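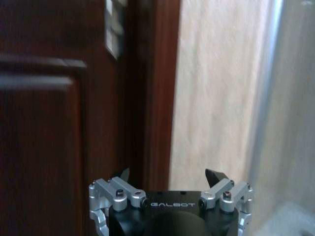 *Door work under the Erotier Code: a gripper with its fingers open beside a dark wood door frame. Photo: Huvus*

**FOR RELEASE IN JANUARY**

# Huvus publishes the Erotier Code, a plain-language set of rules for robots at indoor doors

**VATPORT** – Huvus is very happy to announce the first public edition of the Erotier Code, a free guide to good practice for anyone who runs mobile robots with arms inside hotels, clinics, apartment buildings and other places where people live, stay or work. The Code deals with one subject only, and it's a subject we've become terribly fond of over the past few years: doors. It covers how a robot should come up to one, how it should wait, when it may touch the handle, and when it should leave the whole thing alone and call a person.

Readers who have worked with our team before will know that Erotier began as a few pages of house rules taped inside a cabinet at our McPhee Street workshop. Those pages got longer (and a good deal more argued over!) as our engineers, operators and building partners kept adding to them. For this edition we went back through 2413 logged door approaches, read the operators' notes beside each one, and rewrote nearly every rule in everyday words, so that a night manager can follow it as easily as a programmer can.

"We wanted something you could hand to a person on their first day and feel good about," said Cameron Tapsell, who leads the Erotier work at Huvus. "I love a thick technical standard as much as anybody, I really do, but the folks standing next to the robot at two in the morning need to know when to press stop and who to call. So we started with them, and then we wrote the engineering pages to match."

## What the Code asks for

The Code has 4 parts: approach, contact, passage and records. Among the rules that building owners have asked us about most often:

- A closed door to a bathroom, bedroom or changing area is treated as occupied until a person on site says otherwise. A robot may not try the handle to find out.
- The arm slows to 50 millimeters per second for the last stretch before the fingers meet a handle.
- The gripper is empty whenever it is going to be used on a door. Anything being carried is set down first in a spot agreed with the building.
- Wrist camera recordings made near private rooms are reviewed by a named person, and anything showing a guest or resident is deleted.
- If a handle doesn't move as expected, the robot lets go, backs away and asks for help. It does not try harder.
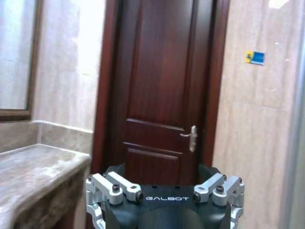 *Closed door, open fingers. Photo: Huvus*

Handles take up more pages in the Code than anything else, and we make no apologies for that, as there are so many kinds and they all ask something different of a hand. The contact section has operators write up each door on a one-page door sheet before any robot is allowed to touch it. For a door like this one, the sheet would record a silver lever pointing left, a narrow upright backplate with a keyhole area under the lever, and panels in a polished wood finish that the building would surely like to keep unscratched. It would also take in the neighbors: the marble countertop off to the left goes down as a surface to stay clear of, and the marble tile on the right does too, being so close to the handle side. Filling in a sheet takes a few minutes, and our partners tell us they've found all sorts of other uses for them.

The section on records is shorter, though we hope people will give it a fair reading. It asks sites to keep stopped and abandoned attempts along with the finished ones, and to go over them together once a month with someone from the building in the room.

## How to take part

The Code is voluntary and does not replace any law, fire rule or manufacturer's manual. Where those are stricter, they come first. Huvus has printed 100 spiral-bound copies for building staff in and near Vatport, and these are free for the asking while they last. Door sheets may be copied and changed as sites see fit.

"Please write in it, argue with it and send us the pages back," Tapsell added. "We've already got a folder going for the second edition, and double doors are going to need a whole chapter."

Comments from building managers, cleaning staff and residents are every bit as welcome as those from robotics teams, and can be handed in or mailed to the Erotier desk at the Huvus office in Vatport.

**Press contact:** Cameron Tapsell, Huvus, Vatport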